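How Patterns Repeat

Wallpaper, wrapping paper, curtains and floor tiles often have patterns on them. If you look at a patterned wall for long enough, you will find the same leaf or the same flower again somewhere else. The pattern is made of one piece, copied many times. The smallest piece that can be copied to make the whole pattern is called the repeat.

This page explains how repeats work and how a printer makes them.

What is a repeat?

Draw a square. Put one dot in the middle. Now draw the same square next to it, and another one below. Keep going. You have made a pattern, and your square is its repeat.

A repeat has a width and a height. On a roll of wallpaper, the width of the repeat is often the same as the width of the paper. The height can be short or long. A small spotty paper may have a repeat only a few centimetres high. A paper with tall plants needs much more space.

Moving a shape along without turning it is called translation. Every wallpaper pattern uses translation. Some use other moves as well:

Reflection. The shape is flipped over, as it would look in a mirror.
Rotation. The shape is turned round a point.
Glide reflection. The shape is flipped and then slid along. Footprints in sand do this: left, right, left, right.

Mathematicians have shown that there are exactly 17 different ways to put these moves together in a flat repeating pattern. The colours and shapes can be anything at all, but the plan underneath will be one of the 17.

How the paper is printed

One old way of printing wallpaper uses wooden blocks. The printer cuts a raised shape into the block, covers it with colour and presses it on the paper. Each colour needs its own block. Small pins at the corners of the block leave tiny marks, and these show the printer where to put the block next.

Later factories used rollers. The pattern is wrapped round the outside of the roller, so it starts again each time the roller goes round once. This means the height of the repeat equals the distance round the roller, or fits into it exactly.

The Drelimell pattern room in Hanham keeps 122 old printing blocks. Coralie Baxter, who looks after them, has measured one flower pattern that needed 80 presses of the block to fill a single roll in one colour.

Straight match and drop match

Wallpaper is hung in long strips called drops. The edges of two strips must meet so that half a leaf on one strip joins the other half on the next.

In a straight match, the pattern lines up at the same height on every strip. In a drop match, each new strip is moved up or down, often by half the height of the repeat. A half drop makes the rows harder to spot, so it is often used for flowers and leaves. 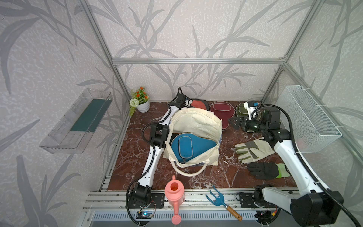 A person hanging paper has to allow for waste. Suppose a wall is 240 cm high and the repeat is 50 cm. Four repeats make 200 cm, which is too short. Five repeats make 250 cm, so each strip is cut at 250 cm and 10 cm is trimmed off. In practice a little extra is left at the top and bottom too.

Try it yourself

You need a square of paper, a pencil, scissors and sticky tape.

1. Draw a shape in the middle of the square. Do not let it touch the edges.
2. Cut the square in half from top to bottom. Swap the two halves and tape them together.
3. Cut it in half from side to side. Swap these halves and tape them too.
4. Draw something new in the empty space in the middle. Again, keep away from the edges.
5. Copy the finished square several times and lay the copies side by side.

The drawings will join up across the edges.

Words to know

Repeat: the smallest piece that makes the whole pattern.
Drop: one strip of wallpaper, from the top of the wall to the bottom.
Half drop: a match where the next strip is moved by half a repeat.
Translation: sliding a shape without turning or flipping it.

Text by Xiuying Jiang. Checked by Edgardo Samonte.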